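3.2 Sample preparation

Two honey liqueurs and one unsweetened grape spirit were obtained directly from the producer at Gkikas. The liqueurs, sold locally under the names Flusia and Takari, are made from the same base distillate and differ in the type of honey and in the stage at which it is added. Flusia receives thyme honey after the final dilution. Takari receives pine honey before a resting period in steel tanks. The unsweetened spirit served as the reference. All bottles came from the February filling and were kept in the dark at 20 °C until use.

Samples were brought to equal alcohol strength with deionized water. No attempt was made to equalize sugar content, as the difference in sweetness was one of the variables under study.

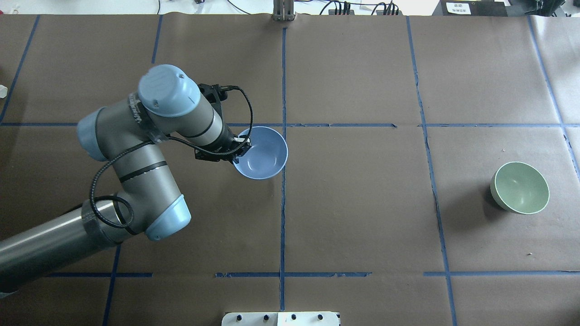
3.3 Haze measurement

Honey carries protein and pollen into the spirit, and both can form a visible haze when the liquid is chilled. Each sample was held at 5 °C overnight, inverted twice, and read against the reference. Readings were repeated after the sample had returned to 20 °C. A haze that cleared on warming was recorded as reversible; any remaining haze was recorded as permanent. Filtered and unfiltered portions were treated in the same way.

The filtered portions of both liqueurs stayed clear at either temperature. Unfiltered Takari showed a reversible haze in all bottles. Unfiltered Flusia showed a permanent haze, with a fine sediment at the base of the bottle.
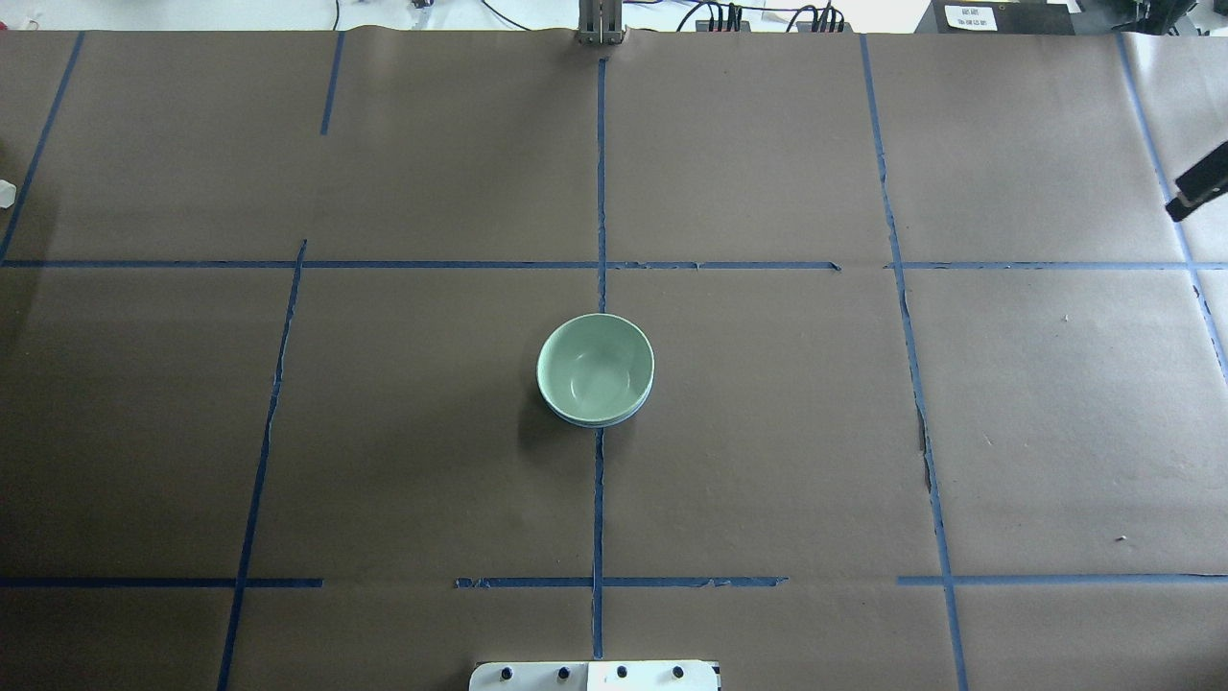 Color was judged separately from haze. Thyme honey gives the spirit a light amber tone, and pine honey a darker one with a reddish edge. Assessors tend to read the darker liquid as sweeter, so the choice of vessel matters. A glazed bowl such as the pale green one in Figure 2 is a poor background for amber liquids: the glaze shifts the perceived hue, and a glossy inner wall adds highlights of its own. Clear tulip glasses on a white card were used for all color judgments, and black glasses for all judgments of taste.

3.4 Sensory procedure

The panel met in 2 sessions. Samples were served at room temperature in coded glasses, with plain water and unsalted crackers between them. Assessors scored sweetness, alcohol burn, honey aroma and aftertaste on a line scale. The order of serving was balanced across the panel – the reference spirit was never served first, as its burn was found to mask the next sample.

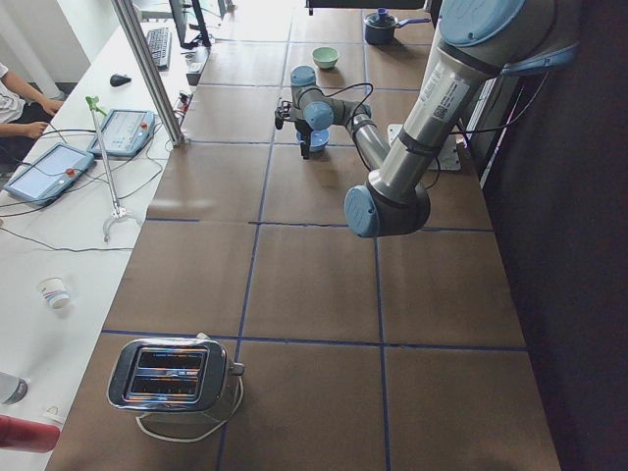 Scores were averaged per assessor before any comparison between products. Alcohol burn was rated lower in both liqueurs than in the reference, although the strength was the same. The effect was larger for Flusia. Honey aroma did not follow sweetness: Takari was rated as less sweet but more aromatic, and its aftertaste was described as resinous.

The lower burn agrees with the producer's own reason for adding honey, which is to reach buyers who do not usually drink neat spirits. Whether such buyers later move on to the unsweetened product is outside the scope of this work.

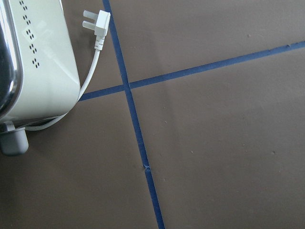
Iason Tsolakis, commenting on a draft of this section, objected that burn and sweetness cannot be scored independently by the same person in one sitting – in his view the lower burn may be partly a scoring habit. A split panel, with each half scoring one attribute only, would test this and is planned for the next filling.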